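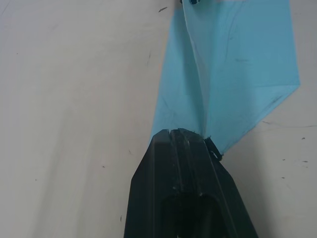 One finger of the gripper and a light blue sheet, at the Vumton open day in Duggan.

I think an open day should show us the slow work. I had this opinion only weakly before I went to Vumton on 2024-04-20, and now I have it strongly.

In the big hall there was a show with music. A machine sorted boxes on a belt, very fast, and a young man with a microphone told us how many it could do in an hour. People filmed it with their phones. I filmed it also, and I have not looked at the film again. It was perfect, and after two minutes I had nothing to ask.

The smaller demonstration was at the end of a corridor, and many visitors walked past the door. Two arms stood at a table and worked with thin blue sheets. The task was to take a sheet, bring it to the middle and fold it one time. My granddaughter learned to do this before she could tie her shoes. For the two arms it was a whole afternoon's business. The fingers came down, closed on nothing, opened, and came down again a little to the left. When they finally held the sheet it bent in a way that no one had planned, and they had to begin again.

I worked for many years in a bindery, so I have handled more sheets than I want to remember. A sheet is a difficult thing. It is never in the same shape two times. It sticks to the one below it, it lifts when someone opens a door. A box is polite in comparison. When I saw the fingers miss, I knew what the problem was, and I felt respect for whoever had chosen this problem and then let strangers watch it. 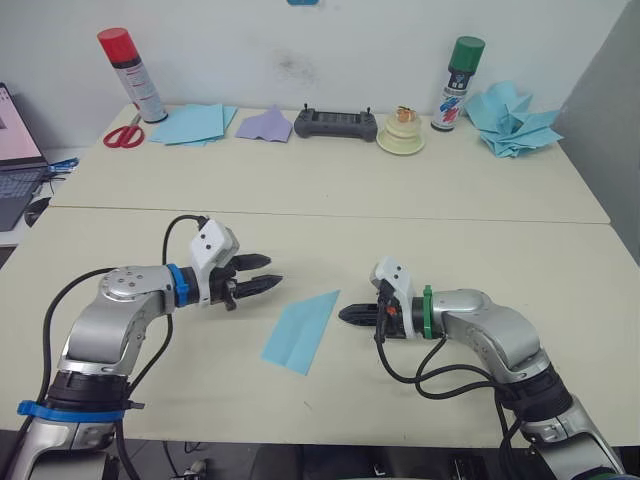

The engineer at the table told us they had recorded 626 tries at the same fold since September. A man beside me laughed and asked how many were good. She gave him the number without any shame: 115. I wrote both on my hand with a pen. No other number I heard that day was useful to me, and there were plenty of them on the walls of the big hall.

My neighbor, who came with me, does not agree. He says a company should show its best side, as a baker puts the good bread in the window. He also says that if people see a machine fail at a child's task, they will think the money is wasted. The company has received money from the city, so this is a fair worry. But I would answer that we are asked to believe very big things about these machines. We read that they will take our work, or that they will care for us when we are old. It is hard to judge such talk after a show with music. After half an hour beside the blue sheets I could judge it a little. I am less afraid than before, and I am also less impatient.

There is one thing I would change. The small room had no chairs and no sign at the door. Nearly 800 people came to the open day, according to the woman at the entrance, and I believe I saw 20 of them in that room. If Vumton does this again, I ask them to turn down the music, and to put the fold nearer to the coats, where everyone must pass.

Prasert Nilsuwan

Comments (4)

bindery_kate
Static is the worst of it. We kept a humidifier going all winter and the sheets still clung. Would like to see a robot deal with January.

M. Oduya
I was one of the people who walked past the door. I thought it was a staff room.

rlh
115 out of 626 and the city is paying for it. Your neighbor has a point.

M. Oduya
@rlh how many did you get right your first year at anything?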